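3.2 Surface preparation and colour measurement

The second part of the study dealt with how matte interior paints shift in apparent colour under mixed light. Pale greys were chosen for this stage. Earlier work in the Zatbridge series had shown that people notice a change of hue in pale greys sooner than in strong colours, and that they disagree more about what to call it. Two paints were used, sold to the trade as Ollitz and Huerta. Ollitz is a neutral grey with a small amount of blue. Huerta carries a little red oxide and dries to a warmer tone.

Test boards were sanded, primed and given two coats by roller, with 20 hours between coats. Each board was then left in a ventilated room for 7 days before any reading was taken. Boards with roller marks that could be felt with a fingertip were sanded back and painted again. Readings were made with a handheld meter at five points per board, and the mean was used in all later steps. The meter was checked against its white tile at the start of each session and after every 50 readings.

Light levels at the board were held at 300 lux. Daylight was let in from one side only, through a plain blind, and the ceiling lamps were left on. The purpose was to copy the usual condition of a room in use, where a single wall is lit by two sources of different colour. Under this kind of lighting a plain surface seldom looks even. The part nearer the window tends toward blue and the part nearer the lamps toward pink or yellow, and the change from one to the other has no clear edge. Similar drifts in tone are easy to find on ordinary indoor surfaces outside the test (Figure 4).

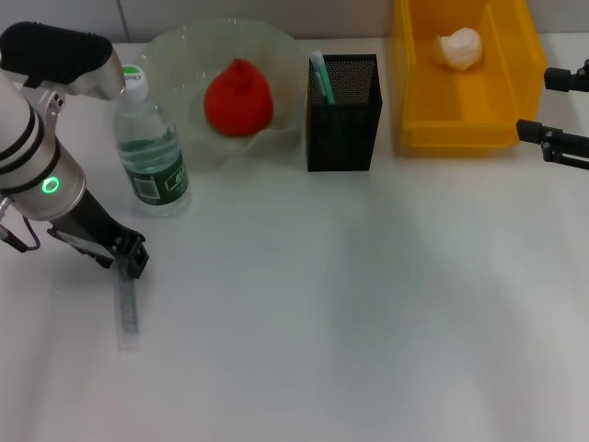
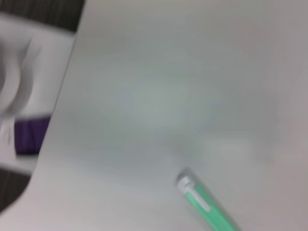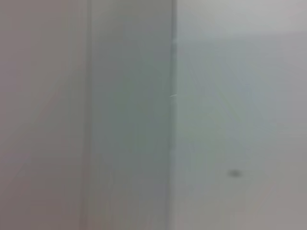 Figure 4. Indoor surfaces. First: tabletop with a narrow metal ruler. Second: pale tabletop, faintly bluish in the centre and warmer toward the right. Third: three adjoining pale surfaces, the leftmost a darker, slightly warm grey.

Viewers were asked to match each board to a card from the Jesia set, first from the doorway and then from arm's length. They were not told the names of the paints. Matches made from the doorway were more scattered for both paints. For Huerta, most of the spread lay along the red-green axis. For Ollitz it lay along the yellow-blue axis and was larger in the afternoon sessions, when the daylight share was lower.

Where two boards were set at a right angle, viewers often chose different cards for them even though both had been painted from the same tin. The meter gave no difference between such boards beyond its own error. We take this to be an effect of the angle of the light, with some part due to contrast at the join. The two causes cannot be separated with the present layout. A strip of black felt placed over the join reduced the effect in the morning sessions but had little influence later in the day.

Gloss was not varied. The results should not be applied to satin or eggshell finishes, for which reflected highlights would add a further source of error. The matching data were next fitted with the model described in Section 3.3, using the doorway and arm's-length values as separate inputs.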